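Reviews > Kitchen & Table > Robot Arms

Lasov Table Arm: can it clear up after breakfast?
By Harriet Delacroix
Friday, June 22, 2018
74 shares | 2 comments

The Lasov is sold as a helper for small, repeated jobs: clearing a table, filling a basket, sorting parts into bins. I had one for five days at the Rinaldi showroom in Wudham and kept to bread, the job most people ask about. Bread is light, comes in odd shapes and shows every dent.

Setup took most of the first morning. The arm wants a solid table and a lot of space behind it for cables. You guide it by hand through a task a few times, save the result, and after that it is supposed to cope with small changes on its own.

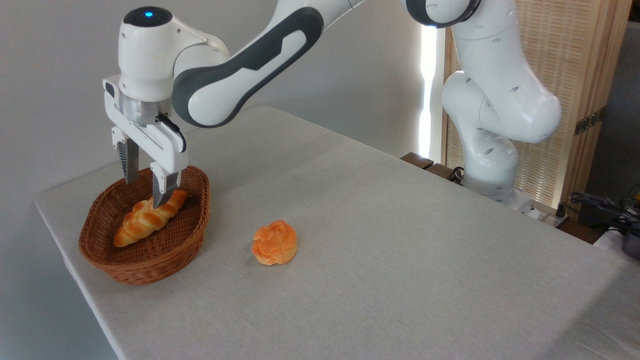

The Lasov at the bread basket, gripper on the braided roll. The orange bun is still on the cloth.

Long rolls went well. The ribbed fingertips hold a crust without much squeezing, and a braid gives them something to catch on. Round buns were harder. If the fingers closed a little above the middle, the bun popped out and rolled, and the arm carried on to the basket with nothing in its grip. It has no idea it has dropped something – you have to stop it and start over.

The basket was a problem too. A rim is easy for a person to reach past. The Lasov slows down near it, and twice it nudged the whole basket along the cloth. A heavier basket would help.

Speed is the real limit. Four rolls took it over two minutes. I can do that with one hand while pouring coffee. On a shop floor, where the same part sits in the same place all day, the slow pace matters less, and I can see a small bakery using one for packing.

For a home kitchen, I would wait. The grip is good and the arm is quiet, but it needs someone standing next to it. An update is due in August, and I will try the round buns again then.

Rating: 2 out of 5

Comments (2)

Vittoria D'Amico
We tried one at our bakery in Bistetmont. Same trouble with anything round. Softer pads helped a bit.

breadbox_lee
Does it do sliced bread?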